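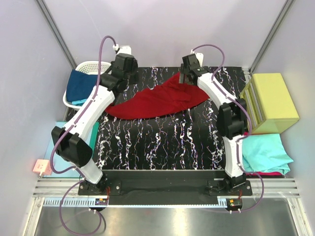 I fold for a living, and since August I've been sharing that job with two robot arms at the Josberg laundry. People on the other shifts keep stopping me with the same questions, so I'm writing my answers down once and pinning them up! Red cloths like the one on the black table are what I get asked about most, and the navy one draped over the rim of the white basket is the kind of thing I still do by hand.

## Are they taking our jobs?

Nobody on my shift has left. There were 8 of us folding before and there are 8 now, but two moved over to mending and I spend half my day at the arms' table. Will that hold forever? I don't know, and I asked Irness (the firm that set it all up) and they didn't know either.

## Are they faster than me?

Nope! I can do 700 small cloths on a good shift. The arms are slower, but they don't need lunch – so the Carrasco hotel order, all 2229 pieces of it, went out with no overtime. My shoulders were very happy.

## What do I do if a cloth bunches up?

1. Press pause on the Zunura screen and wait for the green line of text.
2. Look at where the fingers are before you reach in. They can sit right at the lowest fold of the cloth, with only a narrow gap between them, so don't go tugging.

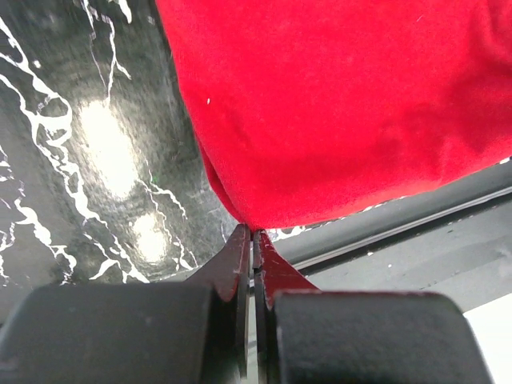 3. Lift the cloth from the far side, shake it out and lay it back down.
4. Press resume and write it in the blue notebook (please, even the little ones).

## Do I need to be good with computers?

I'm not! Training was two mornings, and most of it was learning when to leave the thing alone. If you can work the break room microwave you'll be fine.

## Who do I call when it stops?

Extension 1537, day or night. Tell them what was on the table and what the screen says. The old number on the dryer door is for the dryers – they're getting tired of us.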